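Kotstead Chores, simulated tabletop set
README, last edited 26 May 2020

What this is

Kotstead is a set of simulated episodes of household chores done by a two-finger gripper at a table. It was put together at Ormsby to answer a narrow question: which ordinary jobs can a machine finish without a person stepping in? At present the answer is very few of them.

Contents

episodes/ holds 3,000 runs, one folder per run
tasks.csv lists the 38 chores, with a short instruction for each
splits/ holds the train and test lists
notes/ holds comments from people who have used the set

Each run folder has the rendered views, joint positions, gripper opening and a result flag. The flag is 1 if the chore was finished and 0 if it wasn't. Partial credit is not recorded. A cup set down on its side is a 0.

Views

The wrist view moves with the gripper, so the fingers stay in the picture and the table often doesn't. Plenty of steps show mostly wall. We left these in. A policy that only copes when the work is squarely in front of it won't be much use in a kitchen.
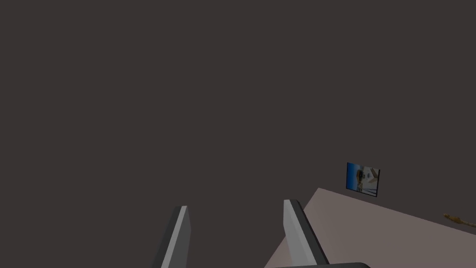 Huiling Pan wrote in the notes that she would trust a machine to clear a table well before she would trust it to wipe one, and that the set should have more cloths and sponges in it. She also asked for the result flag to be split so that a dropped item and a missed item are counted apart. The split is planned for July. More cloths are not, as the simulator handles soft things poorly.

Known problems

Colours are flat and the lighting is plain. Don't expect a model trained only on this to carry over to a real bench.
Runs are stopped after 10 failed grasps, which favours cautious policies.
Folding and pouring tasks are short on finished runs. Check the flags before you train on them.

Loading

The Jorura loader reads version 2 of the folder layout. Older copies need to be converted first with the script in tools/. Kedeck users can point at episodes/ directly and skip this step.

Corrections go in notes/, one file per issue, with the run number in the file name.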